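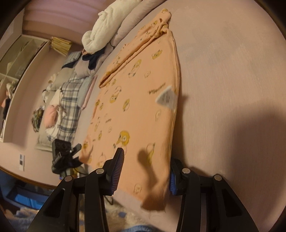 Chapter 4
Fibres, Yarns and Fabrics

Before you start
Have a look at the label in whatever you're wearing. Jumper, shirt, socks if they have one. Write down what it says. Keep the list – you'll want it for Activity 4.2.

What this chapter covers
Where fibres come from. How a fibre becomes a yarn, and a yarn becomes cloth. Why a T-shirt stretches and a tea towel doesn't. Reading a care label. Blends, and why makers bother with them. Dyeing is in Chapter 5, so leave it for now.

Key words
staple, filament, ply, warp, weft, course, wale, selvedge, blend

4.1 Starting with the fibre

A fibre is a fine hair-like strand. Very thin, much longer than it is wide. Cotton fibres are short, a few centimetres at best, and short fibres are called staple. Silk comes off the cocoon in one long piece, so silk is a filament. Polyester is made as a filament too but is often chopped up into staple so that it can be spun with cotton.

Natural fibres come from plants (cotton, linen, jute) or animals (wool, silk, mohair). Manufactured ones come from wood pulp, as with viscose, or from oil, as with polyester and nylon. Viscose catches people out every year. It starts as a plant but it is not a natural fibre, becuase the pulp is dissolved and pushed out through tiny holes. Learn that one.

4.2 Knitted or woven?

Woven cloth: two sets of yarn crossing at right angles. Warp runs the length, weft goes across. Firm, holds its shape, frays when cut.

Knitted cloth: loops pulled through loops. Rows across are courses, columns up and down are wales. Loops can open and close, so the fabric gives. Good for vests, babywear, pyjamas, anything pulled on over the head. Weft knits can ladder if a stitch goes.

Quick test – pull the cloth gently sideways. Plenty of give, probably a knit. Then look through a hand lens to be sure, as some woven fabrics have elastane in them and will fool you.

Case study: the Cundness mill
Marilou Dagdag runs the knitting floor at Cundness, where 17 circular machines turn out jersey for childrens clothes. One roll of the mill's standard jersey is 2,000 courses shorter than it was in her first year, after a change to a thicker yarn. Customers wanted something that washed better. Her colleague Mohsin Talpur tests a piece from every roll: stretch, shrinkage, pilling. Rolls that fail go for cleaning cloths.

Activity 4.1
Work in pairs. Take one knitted and one woven sample from the box. Unpick a corner of each, draw what you find, label warp and weft or courses and wales. Keep the loose yarns for the burn test demonstration, which your teacher will do. Not you.

Activity 4.2
Get your label list out. Sort the fibres into plant, animal and manufactured. Any blends go in a fourth column, with the percentages.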